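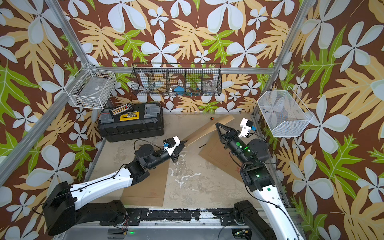
2 min read

On Thursday evening the left arm finally held a long board without losing its zero position, and I was so pleased that I made tea and forgot to drink it.

For readers who are new: I am building a small cell with two arms in our shared workshop in Malldale. Both arms are bolted to one black rail, so when one moves quickly the other feels it. Tetsuya Onishi warned me of this in December and I did not listen. Now I run them at a lower speed and the shaking is much less.

The wallpaper was my choice. I first had plain white walls, and the wrist cameras had very little to look at when they came near them. With big flowers and leaves on three sides they have plenty. Takumi says it looks like his grandmother's dining room – I take this as praise.

The aluminium rails carry the wire baskets, and I am glad I put these up before the arms. Things which lie on the floor will be hit sooner or later. I still leave the toolbox at the back, and I know that I should move it.

My remaining problem is the second gripper. Its fingers are angular, and I want it to take the upper end of the board while the left one keeps its hold. In my log I have 58 tries for this handover. The good ones are still too few to be proud of, and I suspect my timing more than the fingers.

Next I will shorten the cables over the joints and ask Hideaki Nagano to read my calibration code. If you have solved a handover with long boards, please write to me. I answer slowly, but I do answer.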